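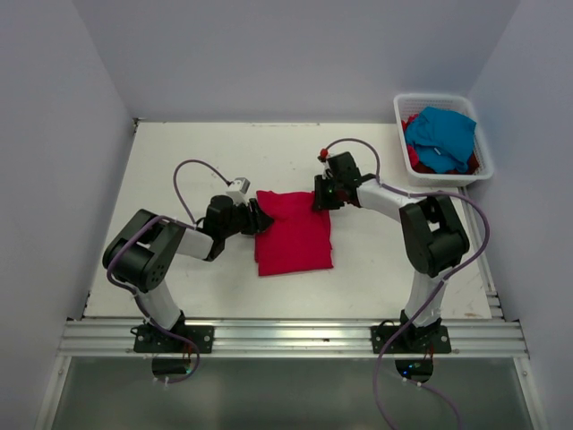 Vuvano Cloth Handling Set: Frequently Asked Questions

Last updated 2024-09-29

What does the set contain?
Demonstrations of two-arm cloth handling, recorded at the Statavmont site. The current release covers folding, flattening, and moving folded items between the table and a basket. Each demonstration is stored as one episode with joint positions, gripper positions, camera streams, and a task label.

How are the arms controlled during recording?
By a person, through a pair of leader arms placed outside the enclosure. The operator moves the leaders and the two arms at the table follow. No scripted motion is used inside an episode. The return to the start pose is scripted and is not recorded.

Why two arms?
Most garments cannot be squared up from one side. With a gripper on each side edge, the operator can pull the cloth straight and lay it down again without dragging it over the table. Single-arm episodes were collected in an earlier round and are distributed separately as Vuvano Single.

What is the length of an episode?
The limit is 100 seconds. Recording stops at that point whether or not the fold is finished. Episodes that reach the limit are kept and carry the label "timeout". They should be filtered out for plain imitation training. Some users keep them for training a success classifier.

How many garments are used?
The current release uses 72 garments. Garment IDs are listed in the index file. No garment appears in both the training split and the test split.

Does color matter?
Solid red and solid blue items are used often in the folding tasks, since they separate well from a white tabletop. Models trained only on these items did poorly on white and light gray cloth in our checks. Add your own light-colored episodes if your application needs them.

Is the tabletop cleaned or replaced between sessions?
It is wiped down at the start of a session. Scuffs and small dark marks are left alone. Do not mask them out. A policy that fails on a marked table will fail on most real tables.

What counts as a successful fold?
A reviewer checks the last second of the episode. The item must lie flat, both grippers must be open and clear of the cloth, and the outline must be close to a rectangle. A slightly uneven lower edge is accepted. A sleeve or corner sticking out past the outline is not. Of the folding episodes recorded in February, 82 percent passed review.

What happens to failed attempts?
They stay in the release with the label "fail" and a reason code. There are 6 reason codes:
1 missed grasp
2 cloth slipped
3 wrong layer grasped
4 arms too close, stopped by operator
5 item left the table
6 other
Code 3 is the most common with thin fabric.

Can an operator correct a mistake during an episode?
Yes. Regrasping is allowed and is useful training data. The time of each regrasp is marked in the event track. Reaching into the enclosure by hand is not allowed. If it happens, the episode is deleted.

How is the starting position varied?
For folding, the item is dropped on the table from a low height and not adjusted. For the second fold, it starts already folded once, turned by a random angle shown on the operator's screen. For basket tasks, the order of the items in the basket is shuffled.

Are the camera streams synchronized with the joint data?
Yes, by timestamp. Streams are not resampled. Use the alignment tool in the Sotetti package, or match each video frame to the nearest earlier joint sample. Interpolating gripper values is not recommended near a grasp.

Where does the cable routing matter?
Loose cables can pull on a wrist and shift its reading. Each cable needs enough slack to follow the arm through its full reach. Operators check this before the first episode of a session. If you build your own station, check it with both arms extended toward the middle of the table.

Can I add episodes recorded on my own station?
Yes, if the arm geometry matches the Valentini layout file. Run the validation script before uploading. It rejects episodes with missing frames, clock jumps, or joint values outside the listed limits.

How do I report a wrong label?
Send the episode ID, the current label, and the label you believe is correct through the issue form. Corrections are included in the next release and listed in the change log.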